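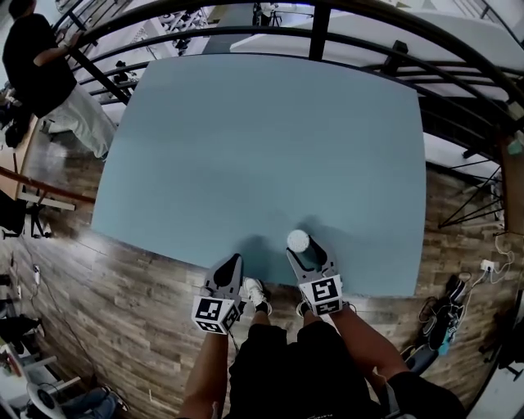

Upper Floor Walk-Through – Checklist and Comments

Home | Checklists | Tallura | Contact

24 Apr 2022 – Érica Magalhães

1. Railing by the table. OK. I leaned on every stretch of the black metal and felt no wobble at all – lovely solid work!

2. Staircase. OK. Treads are clean, and the bolts on the diagonal struts are all tight. Please keep the top step clear of bags.

3. Red-brown handrail. OK, one rough spot at hip height. Sand it before August.

4. Wall outlet, right side. Needs work. White cables plugged in, with a pile of dark bags and more cables just below. Move the bags, clip the cables to the wall. Easy win!

5. Plank floor. OK. I love this floor, and it's in great shape (no lifted boards, no nails showing).

6. Blue-gray table. OK. Curved edges, so no sharp corners to catch a hip on. Leave 70 cm clear on the stair side.

7. Stands. Check feet and spread legs fully. Ask Penrose for spare rubber tips, order 519.

Last updated: after item 4 recheck, cables still to clip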